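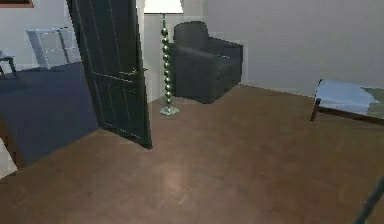
Llevo semanas queriendo escribir sobre el apego y al final siempre acabo abriendo otra pestaña. Hoy no, hoy me siento y lo suelto todo, aunque salga desordenado (que saldrá).

La culpa la tiene el curso de psicología del desarrollo al que me apunté en octubre. Somos un grupo pequeño, casi todos con hijos o con alumnos, y lo da Carla Daher, que habla rapidísimo y llena la pizarra de flechas. La primera tarde nos contó el experimento de la «situación extraña» de Mary Ainsworth y yo volví a casa en el autobús dándole vueltas como una loca.

Por si no os suena: una madre y su hijo, de un año más o menos, entran en una sala con juguetes. Llega una desconocida, la madre sale, vuelve a entrar, sale otra vez. Y lo que se observa con más atención es el reencuentro, ¡que a mí me pareció una genialidad! Yo habría mirado solo si el niño lloraba al quedarse sin su madre. Pero hay niños que lloran muchísimo y luego se calman en cuanto los cogen en brazos, y otros que apenas protestan y cuando ella vuelve siguen a lo suyo, como si les diera igual. Y parece que no les da igual: cuando en estudios posteriores midieron el pulso de esos niños, estaban bastante más alterados de lo que aparentaban.

Eso me dejó tocada. Mi hijo mediano era de los que no lloraban en la guardería. Entraba, colgaba la mochila y adiós. Y yo tan orgullosa, contándoselo a todo el mundo – «es que es muy independiente» – mientras las demás madres se quedaban en la verja con cara de funeral. En clase levanté la mano y pregunté, con la voz un poco rara, si aquello quería decir que lo había hecho todo mal. Carla me dijo que no se puede diagnosticar a nadie desde una silla y con diez años de retraso, y que un niño tranquilo puede ser simplemente un niño tranquilo. Respiré. A medias, pero respiré.

Lo que más me está costando es no ir por la vida poniendo etiquetas. Desde que tengo los apuntes, mi cuñada es ansiosa, mi jefe es evitativo y el vecino del tercero todavía lo estoy pensando. Zaid Mahasneh, un compañero del curso que trabaja en un instituto, me pasó un artículo muy largo sobre esto (lo imprimí y son 30 páginas, perdonadme, árboles) y me gustó porque insiste en que el apego describe una relación, y que el mismo niño puede relacionarse de una manera con su padre y de otra con su abuela. En la página 128 de mis fotocopias del manual pone algo parecido, lo tengo subrayado en verde, y en la 129 hay un cuadro con los cuatro tipos que todavía confundo. El desorganizado se añadió más tarde, eso sí me lo sé.

Luego está Bowlby, que me cae bien a ratos. Me gusta su idea de la base segura, lo de que el niño se aleja a explorar porque sabe dónde volver. Lo que llevo peor es esa insistencia de su época en la madre, la madre y la madre. En mi casa la base segura fue mi abuelo, que me esperaba a la salida del colegio con un bocadillo envuelto en papel de periódico y casi no abría la boca en todo el camino. Cuando lo conté en clase hubo un silencio bonito y después media docena de personas se pusieron a hablar de sus abuelos a la vez.

¡Ah!, y varias me habéis escrito para preguntar por libros. De momento estoy con los apuntes y con uno de Bowlby que saqué de la biblioteca y que tengo que devolver esta misma semana. Voy por el capítulo del duelo y lo leo a trocitos, porque por la noche me pone triste.

Para la próxima clase toca llevar escrito un recuerdo de antes de los seis años. Yo tengo uno con un flotador amarillo y no estoy nada segura de que no me lo haya inventado a base de ver la foto. Si tenéis alguno así, dejádmelo en los comentarios, que me hace mucha ilusión leeros.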